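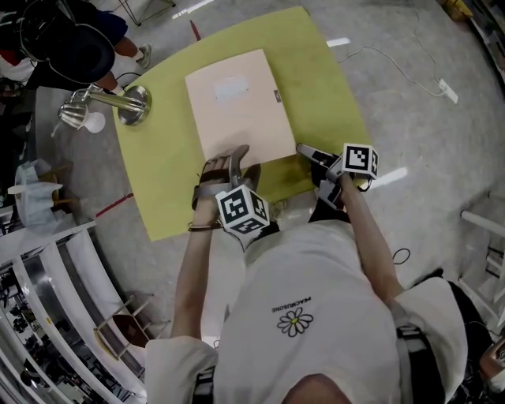
Eller wrote:

> Has anyone on the Brirnstead side managed to get a reply out of the
> bus company about the 8 o'clock? It has been missing the Cundville stop
> again. Last week I waited until twenty past with 3 others and then
> walked. If they have changed the route I would like to know, as my
> season ticket runs out in May and I won't renew it for a bus that
> goes round the other way.

I rang them on Tannery Lane business last month and got a bit further than the web form. The route has not changed. What they have done is let the driver use the bypass when the lower road is shut for the water main, and the lower road has been shut, on and off, since Easter. The trouble is that the sign at the stop doesn't say so, and the app shows the bus as running normally.

When it goes by the bypass it still stops at the top of Chow Hill, by the post box. That is some 200 yards from the usual stop, uphill, and there is no shelter. The woman on the phone said they would put a notice up. I went past this morning and there was nothing on the pole except the old timetable.

Two things that might help. The water company posts its closures the evening before, after six, on the county roadworks page - look under Brirnstead, not Cundville, although the hole is on our side. And if the bus misses you on a day when the lower road is open, write down the time and send it in as a missed service. They have to log those. A general complaint goes to a different office and I have never had an answer from it.

On the season ticket, you can buy the ten-trip card on the bus. It works out dearer if you go in every day, but it doesn't expire until the trips are used. I changed over in the winter and have 3 trips left on mine.

Does anyone know if the school bus is using the bypass as well? My neighbour was asking.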